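Reading time: 2 min
Posted by Soudabeh Vahidi, December

Re: [pleltisine-dev] finger self-filter drops points on textured backgrounds

Darren Mellor wrote:
> With texture randomisation switched on, the self-filter in Pleltisine
> leaves a fringe of points along both fingers in the wrist views. The
> planner then treats the fringe as an obstacle and refuses to close.
> With plain walls I can't reproduce it. Is the mask wrong, or the depth?
> I've been raising the padding and it helps, up to a point.

The mask is wrong. Depth is fine, I compared it against the renderer's own buffer for 200 poses and found no offset.

The mask is drawn from the joint state at the time the colour image is published. The depth image carries the stamp of the render tick, which on my machine is 5 ms earlier. When the wrist rotates quickly the two disagree by a few pixels at the fingertip, and the fringe is whatever falls in between. On plain walls the outlier pass removes it, as the neighbouring depths are smooth and the colour term agrees. With speckle or veining behind the finger the colour term is noisy, the pass gives up and the points survive.

Please don't raise the padding further. At your value it also removes real geometry close to the fingertips, and thin parts go first. Liya Moges saw this in Gisarcombe last month and put it down to the voxel size.

What I've changed on the branch:

- mask lookup uses the depth stamp and interpolates joint state
- colour term is off by default for wrist cameras
- padding goes back to the old default
- the head view keeps its existing settings, apart from the stamp

Renders from the randomised room, two wrist views with the head view between them:
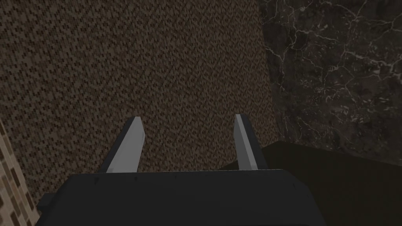
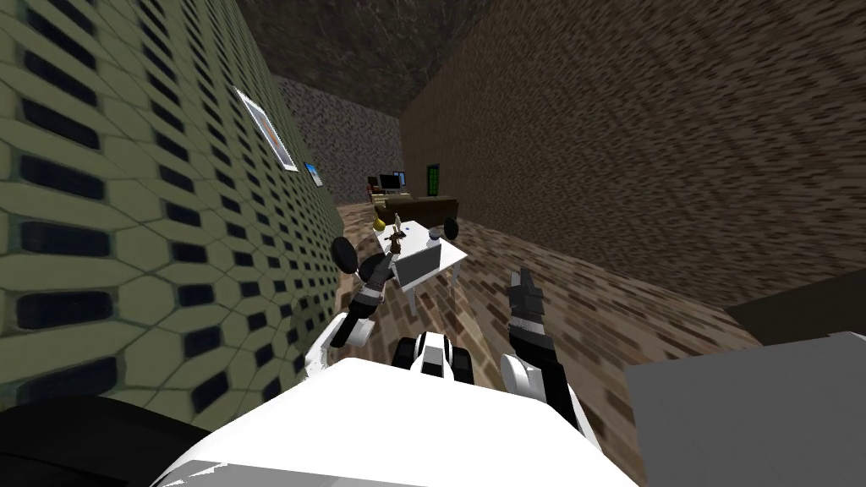
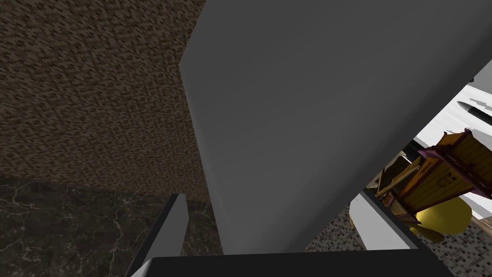
On a replay of 4000 ticks the old code left a fringe in 114 of them. The branch leaves none, but I only ran one seed, and the joint log for it has no gaps. Interpolation across a gap will still give a bad mask. For now it logs a warning and reuses the last good one.

Dardo, the Stistero adapter sets its own stamps, so you will need to pass the depth stamp through or nothing changes for you. Merging after Nadine Issa has checked the planner side.

Soudabeh

Comments (3)

dnavarrete: Stamp passed through, builds clean. Can the warning be rate limited? It fills the log when I pause the simulator.

D. Mellor: Padding reverted here and the gripper closes again. Same seed as yours, will try others.

nissa: Planner tests pass. One timeout, which also happens on main.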